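Coffee capsule storage

Coffee capsule storage refers to the containers, drawers, racks and stands used to keep single-serve coffee capsules in homes, offices and hospitality settings. Capsules are commonly sold in cardboard sleeves or boxes, and many households move them to a separate holder kept close to the brewing machine. Holders are made of clear acrylic, steel wire, bamboo or molded plastic, and range from small bowls to multi-level drawer units.

Placement

Most holders stand on a kitchen counter, a sideboard or a table. A level surface is required for drawer units, which shift their weight forward when a full drawer is pulled out. Wooden tabletops are widely used for the purpose. Light woods such as maple show spilled coffee readily, and manufacturers of finished tabletops generally advise wiping spills promptly with a damp cloth. Rubber feet or a thin mat may be placed under the unit to protect the finish.

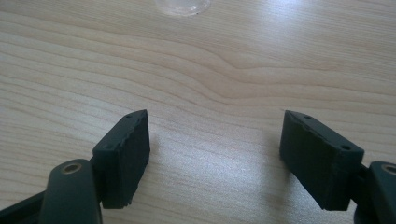 Drawer units

The drawer unit holds capsules behind a front panel and is opened by sliding. It may have a single wide drawer or several levels, and the drawers may be open inside or fitted with molded recesses. In open drawers the capsules lie loose, a method known in the trade as bulk filling. Bulk filling makes fuller use of the available space but does not keep varieties apart unless a separate compartment is assigned to each.

Transparent units became a common choice because the contents can be checked without opening a drawer. Capsule makers often use the color of the outer shell to mark a blend or strength, although there is no shared color system and the same shade may stand for different coffees from one maker to another.

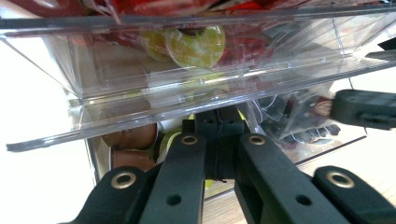 Sorting practices vary. Some users fill each compartment with one color, while others keep a main variety in bulk and add a few capsules of another kind on top. In a 2-drawer arrangement, the upper drawer is usually given to the coffee used most often. Offices tend to label drawers by name or strength - particularly where decaffeinated coffee is offered.

In a household storage survey by Ga-eun Hwang and Dae-han Seo, published by Halvorsen on March 26, 2022, 124 respondents kept capsules in a holder of some kind. Drawer units were the most frequent type, followed by open bowls.

Care

Acrylic drawers are washed by hand in lukewarm water with mild soap and dried with a soft cloth. Abrasive pads and alcohol-based cleaners can scratch or cloud the material. Capsules should be kept away from direct sunlight and heat, and older stock is normally moved to the front when a drawer is refilled.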